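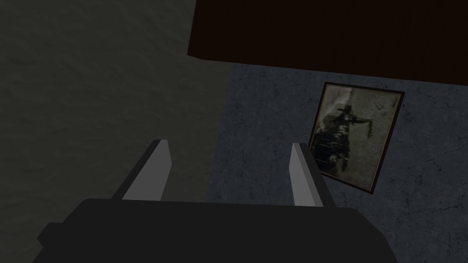 Minimum connection time

Minimum connection time (usually shortened to MCT) is the shortest gap an airport and its airlines will accept between one flight landing and the next one leaving, if both are sold on the same ticket. I worked on transfer desks for a good while before I started writing these entries, so forgive me if I get a bit carried away with this one!

How it works

Every airport has a set of standard times. There's normally one for domestic to domestic, one for domestic to international, one for international to domestic and one for international to international. Airlines can then file their own exceptions on top, and boy do they. A carrier that parks all its planes at one end of one terminal might file something very short, while another that shares the same building but has to bus everybody across the tarmac will want a lot longer.

When you search for a trip, the booking system checks the gap against the filed time. If the gap is too short, the trip never shows up as a single fare. You can still buy the flights separately – people do it all the time – but then the second airline owes you nothing when the first one runs late.

Fadthorpe

My favourite case is Fadthorpe, a regional airport with 2 terminals and a car park in between. The standard domestic time there was 28 minutes for years, set back when everything went through the old terminal. Then Lanent moved its flights into the new building in September and kept the old figure on file. On paper it was fine. In practice you had to collect your bag, cross the car park, queue for security again and hope the gate was at the near end.

Over that first winter 734 passengers missed a Lanent connection at Fadthorpe. The airline put them up in motels or on the late bus, and eventually added 20 minutes to the filed time. I still reckon it's tight if you've got kids with you or you're travelling with a wheelchair, and I'd book the later flight.

Who sets the numbers

Usually the airport and the airlines agree on them together, with somebody walking the route. Teguh Ngau, who ran the transfer programme at Fadthorpe after the change, used to do his walks at the slowest time of the morning with a full suitcase, which I think is the proper way to do it. Larger airports use software. Testix is the one I know best (it models queues from gate to gate) and Jaidee, a smaller carrier, used it to argue for a shorter time on its island flights. It got one, too.

Missed connections

If both flights are on one booking and you miss the second, the airline will generally put you on its next flight with a free seat. Whether you also get a meal or a bed depends on the country, the airline and the cause of the delay. Weather tends to get you less. Ask at the desk anyway, and keep your boarding passes.

See also: Interlining, Through-checked baggage, Hub airport, Standby travel

This article was last updated on May 17, 2020.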